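3.2 Looking after the hand-held gripper

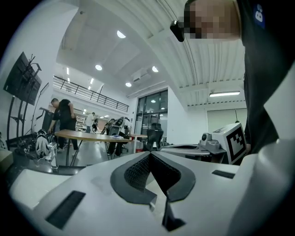 Figure 3. The Lamptey gripper up close, with the mesh-lined opening in front and the marker box behind it.

I'll be frank, most of my time on the Uvska cell went into keeping this one tool healthy. The mesh insert sits in the V-shaped opening, and it's the part I fuss over most (I went through three of them by January!). When a new one goes in I press it down from the notch upward, then check that the raised border isn't pinching it anywhere.

The marker needs care too. If its box gets bumped even a little, the pose readings drift, so I redo the alignment with the Hilto script every 140 runs and wipe the printed face with a dry cloth while I'm at it. Over 3,382 logged runs I had to throw out 78, mostly from a stretch when I'd let that slide. I also keep a spare marker box ready to go, already aligned on the Cerwood bench, and swapping it in takes me less time than making coffee. The settings I used for the alignment are in Section 3.3.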